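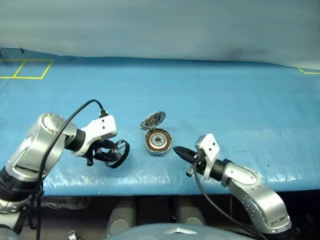

Dridley water utility to replace 268 pressure valves before winter

Dridley's municipal water utility will replace 268 pressure-reducing valves across the eastern half of its distribution network, starting in April and finishing before the first hard frost. The contract has been awarded to Ansari, which also handled the relining of the Mill Street trunk main.

The valves hold downstream pressure at a set level as water moves from the hilltop reservoir to the lower neighborhoods. Most of those now in service were installed when the eastern zones were first connected, and their rubber diaphragms have stiffened with age. A stiff diaphragm responds slowly to changes in demand, so pressure in the street main can climb overnight and drop sharply in the morning.

"The overnight peaks are what we want to remove," said Natalie Mottram, network engineer at the utility. "A main that is designed for a steady load does not do well when the load goes up and down every day. We see it in the joints first."

Repair records kept by the utility show that joint leaks in the eastern zones have risen in each of the past 6 years, while the western zones, where newer valves are fitted, have stayed level. The utility did not publish the volume of water lost.

The replacement units are supplied by Itico and use a two-stage pilot. The first stage sets the daytime pressure. The second takes over when flow falls below a threshold and lowers the outlet pressure until demand returns. Both stages are hydraulic and need no outside power, although each chamber will also be fitted with a battery-powered logger that records inlet and outlet pressure every two minutes.

Crews will work zone by zone, beginning at the reservoir end. Each valve sits in a buried chamber with isolation gates on both sides, and most can be changed with the bypass open and supply uninterrupted. In chambers without a bypass the water will be shut off, normally between 9 a.m. and 2 p.m. Roughly 400 addresses fall into this group and will get a card at the door beforehand.

Kianoush Rahimi, site manager for Ansari, said the condition of the isolation gates would decide the pace of the work. "If the gate closes, the valve itself is a morning's job," he said. "If it has seized, we have to go back to the next one upstream, and then the outage covers more of the street."

Residents may notice cloudy water for a short time after supply is restored. The utility advises running the cold tap nearest the meter until it clears, and holding off on laundry until then. Buildings with their own booster pumps should have the pump switched off during an outage - a pump that runs dry can damage its seals.

Some households at the low end of the network will have slightly less pressure at night once the new valves are set. Mottram said the minimum at the meter would stay above the level required by the utility's service rules, and that settings could be adjusted from the chamber if complaints came in from a particular street.

A street-by-street schedule will be posted at the utility's front office and updated as each zone is completed.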